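Jendby Oral History Transcripts

README for the second release

What this is

The Jendby collection holds transcripts of recorded interviews with people who spent part of their childhood in a mid-sized town on the Hungarian-Romanian border between the end of the Second World War and the early 1970s. Most of them were between five and fifteen years old at the time they talk about. The interviews were recorded by Géza Katona, who began in 2014 with his own relatives and then went on to their neighbors and former classmates. Lăcrămioara Nedelcu joined him later, did the Romanian-language interviews, and edited all of the English translations.

The name comes from the street where the first recordings were made. It is a family joke on a misspelled sign and does not appear on any map.

Contents

The release has 630 transcript files. A long interview is split into several files, one for each sitting, so the number of files is larger than the number of people. Each file is plain text in UTF-8. The folders are:

transcripts_hu — Hungarian originals
transcripts_ro — Romanian originals
translations_en — English versions, where one exists
index — a speaker table, a place table and a topic table, all tab-separated
notes — editors' notes on dialect words, nicknames and disputed dates

Audio is not included. Many speakers agreed to have their words published but did not want their voices online.

File names

A file name has four parts separated by underscores: the speaker code, the sitting, the language and the version. The speaker code is a letter and three digits. The letter stands for the neighborhood where the speaker lived as a child, which may not be where the interview took place. Vi, for example, is used in the place table for the lower end of the village, and speakers from there have codes starting with V.

How the transcripts were made

The first pass was typed by hand from the tapes and digital files. We kept false starts and repeated words when they seemed to matter and dropped them when they made a sentence impossible to follow. Pauses longer than 4 seconds are marked with the word "pause" in square brackets. Laughter and crying are marked the same way. Interviewer questions are given in full in the Hungarian files. In the Romanian files some of the early questions were shortened, and those are tagged "q-short" in the index.

A second person checked every transcript against the recording. Where the two could not agree on a word, both readings are in the text with a slash between them.

The translations are meant for readers, so they are freer than a linguist would like. Food names, school ranks and forms of address are mostly left in the original. "Néni" and "bácsi" are never translated. 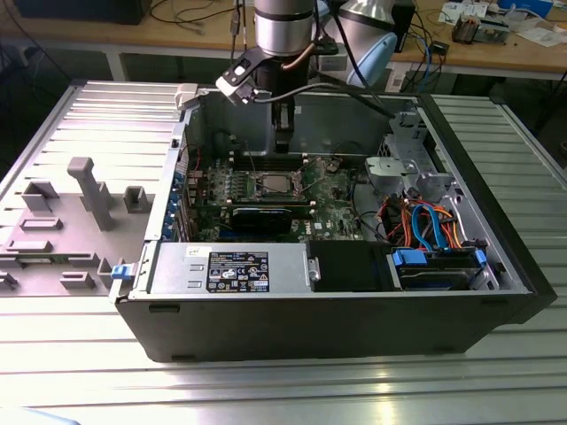

Can the transcripts be used as a record of what happened on a particular date?

They are best used as a record of how people remember it. Several speakers place the same event in different months, and a few put it in different years. We did not correct anyone. When a date can be checked against a parish register or a school yearbook, the result is in the notes folder under the speaker's code.

Topics

The topic table lists the subjects that come up most often: school and teachers, food and shortages, fathers away at work or in prison, the railroad, church holidays, the river, games, radio, soldiers in the street, emigration, letters and packages from abroad. A file can have any number of topics. Tags were assigned after reading the full transcript and cover the interview as a whole, so a tag does not tell you which page to look at.

The autumn of 1956 is mentioned in many of the Hungarian interviews, sometimes in a single sentence. If you only need those, filter the topic table by "56". Passing mentions have their own tag, "56-brief".

Names and privacy

Speakers chose whether to appear under their own names, under initials or under a code only. Their choice is in the speaker table and should be followed in anything you publish. Living people mentioned by a speaker have been given substitute names unless they agreed otherwise. Nostik and Turkel are both substitutes of this kind — each stands for a whole family, and the same substitute is used in every file. Please do not try to work out who they were. The town is small and some of the grandchildren still live there.

Passages withdrawn by a speaker are marked "removed at speaker's request". We cannot supply them.

Changes since the first release

The Romanian folder is new. More than 100 translations were revised, mainly for verb tense. Three speaker codes that had been assigned twice were separated, and the old codes are listed at the bottom of the speaker table. The notes on dialect words were moved out of the transcripts and into their own files, so line numbers quoted from the first release will no longer match.

Known problems

Accented letters in the place table are inconsistent. Both the Hungarian and the Romanian name are given for most villages, but some rows have only one.

The speakers are mainly women, and most stayed in the town or came back to it. People who left as children and never returned are poorly represented.

Birth years in the speaker table are as the speakers gave them.

A few of the earliest recordings were made in a kitchen with the radio on, and the transcripts have gaps where the words could not be made out. These are marked "unclear".

Use and citation

You may read, quote and reprint the transcripts for teaching, research and family history. For commercial use, write to the editors first. Cite the collection name, the speaker code and the release number, and say whether you are quoting the original or the English.

Corrections are welcome, especially from people who know the town. Send the file name, the line and the proposed wording. We go through them each September, and accepted corrections go into the next release.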